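The plastics fair at Asgate, and what it says about "refill"

I went to Asgate in March with low expectations and a good pair of shoes. The fair bills itself as the place where housewares makers show what we will all be buying next year, and for the last few years the word on every banner has been "refill." Before that it was "recycled," and before that it was "lifetime." I have a shelf of lifetime containers at home. Two of them still have lids.

The hall opens at nine, but the coffee counter opens at ten, which tells you who plans these things. Admission was $29 at the door, and that gets you a lanyard, a paper map with last year's aisle letters on it, and a tote bag made of the same woven plastic as the one I was given last time. I asked the woman at the desk if I could skip the bag. She said they were counted out with the lanyards and it would throw off her numbers. So I now own another bag.

I had come mostly for the talk at eleven by Zuleica Fontes, who runs purchasing for a chain of neighborhood stores and has been testing refill counters in some of them. I have heard a lot of people talk about refill counters. Most of them sell refill counters. Fontes doesn't, and she had brought her own figures, which were not flattering.

Her stores sell dish soap, laundry liquid, rice, and beans by weight. Customers bring their own containers or buy one at the counter. In the first month, she said, 60 percent of refill sales included a new container. That is to be expected, people have to start somewhere. The trouble is that it barely moved after that. People bought a tub, took it home, forgot it, and bought another tub. One store went through 3000 of them before she stopped the trial there and went back to thinking.

"We were running a container business with some beans attached," she told us, and there was a laugh from the back of the room, though not from the front, where the container people were sitting.

I liked her for that. I was less convinced by her fix, a deposit of a dollar on each tub, returned when the tub comes back to be washed. Washed by whom, somebody asked, and where? She said they were in talks with a laundry. I've done enough dishes to know that a tub that held cooking oil is a different job from a towel. She granted that oil was "not solved." A man two seats down from me wanted to know the cost of hauling the dirty ones, and she had no number for it yet. I'd have put that number first.

Still, she stood up there with a trial that had gone badly and said so, which puts her ahead of almost everyone else I heard.

After the talk I walked the main aisle. Gresance has the big corner again, with carpet. They were showing a line of kitchen basins and drinking cups in what the card calls "living tones." A rep explained to me that color is what makes people keep a thing. His theory is that a customer who loves the color of a cup won't throw it out, and so color is an environmental feature. I wrote that down word for word so that I would not be accused later of making it up.

I don't buy it. I have thrown out plenty of things in colors I liked. What makes me keep a basin is that it fits in the sink and doesn't crack at the rim, and when I asked him about cracking he gave me a brochure. The brochure has a page on the tones and a page on the company's values. It has a warranty too, in very small type, good for 100 days. I've had sponges last longer.

To be fair to the color theory, plastic kitchenware in bright colors is everywhere, and people clearly do choose it.
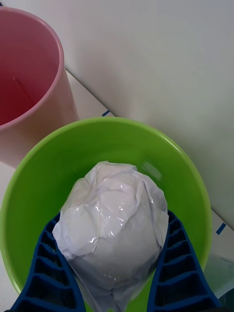
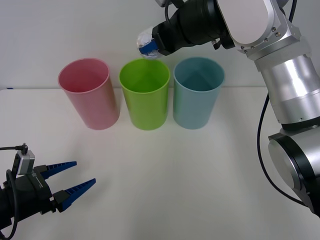 Green basin, and cups in pink, green and teal-blue.

But choosing something at a store and keeping it for ten years are separate decisions, made by a person in two very different moods. Nobody at Gresance could show me any follow-up. Had they called a few hundred buyers after two years and asked what was still in the cupboard? The rep said that would be a very interesting study. I agreed with him that it would.

Lunch was a mistake. The food court had signed on to the refill theme, so you paid a deposit on a bowl, and then had to stand in one line to get the food and in a second line to get the deposit back. The second line was longer. Plenty of people looked at it, looked at their watches, and left their bowls on the tables. I suppose somebody collected them. I stayed in line, out of stubbornness more than principle, and missed the start of the panel on labeling.

From what I caught of it, I hadn't missed much. There were four people on stage and they all agreed that labels should be clearer. One proposed a new symbol. I counted the symbols on the bottom of my bowl while he talked (there were five, and I know what one of them means).

The part of the day I would go back for was in the annex, which you reach by a covered walkway past the loading docks. The small exhibitors are put out there. It was cold, and half the visitors never find it since the map doesn't show it. Rocha, a family repair shop that has been fixing pressure cookers and pan handles for longer than I've been writing this column, had a bench and a box of parts. Josué Evangelista was behind it. He was replacing gaskets while people watched, and talking the whole time without looking up.

I asked him what he thought of the hall. He said he hadn't been in, he'd been busy. I asked what breaks. Handles, mostly, he said, then gaskets, then lids that have been dropped. I asked about plastic and he shrugged. A cracked basin can be welded with a hot iron and a strip of the same plastic, and he has done it for neighbors, but nobody is going to pay him what his time costs to fix something that sells new for the price of a sandwich. He has tried putting it on the price board, and took it off again.

That shrug covered more ground than the panel did. Everything in the main hall rested on the idea that the right object, or the right color, or the right deposit, will change how people behave with cheap things. Evangelista's view is that cheap things are cheap and get treated that way. He was not gloomy about it. He sold me a gasket for a cooker I've had sitting under the counter for two years, and he was right about the size from my description, which I had not expected.

Across from him was a stand for Aka, which makes a lid. One lid, in silicone, that is supposed to stretch over anything from a mug to a mixing bowl. I have been promised this lid before by others. The woman at the stand stretched it over a pitcher, a pan, and a soup can, and it held each time. Then I asked if I could try it on the pan, and it popped off and landed on Evangelista's side of the aisle. She told me it takes practice. It may. I took a sample home and it does a decent job on round bowls, a poor one on anything with a spout, and it picks up every bit of lint in the drawer. If they would sell it as a lid for round bowls I'd have no complaint.

I went back through the main hall at four, hoping to catch Fontes and ask about the hauling costs again. She had gone. Her slides are supposed to be posted with the others, although the organizers said the same thing last year and I'm still waiting on those.

What I'd ask for next time is simple enough. If a company says its product keeps things out of the trash, it should bring one figure on how long people keep it, and say how it got the figure. I'd take a rough one. I went to every stand in the first three aisles with that question and came home with brochures, a pen, and an offer to join a mailing list.

Some practical notes for anyone thinking of going. The lot behind the annex is free and nearly empty, and the one in front charges by the hour. Bring your own lunch. The talks are recorded but the sound is poor, so if there is one you care about, sit in the room. The repair benches pack up at three-thirty, earlier than the program says, and they only take cash. Trade visitors get in an hour before everyone else, and to qualify as a trade visitor you check a box.

The pressure cooker works, by the way. I made beans in it, the ones from the bin at my own corner store, which I carried home in a bag because I'd forgotten to bring a tub.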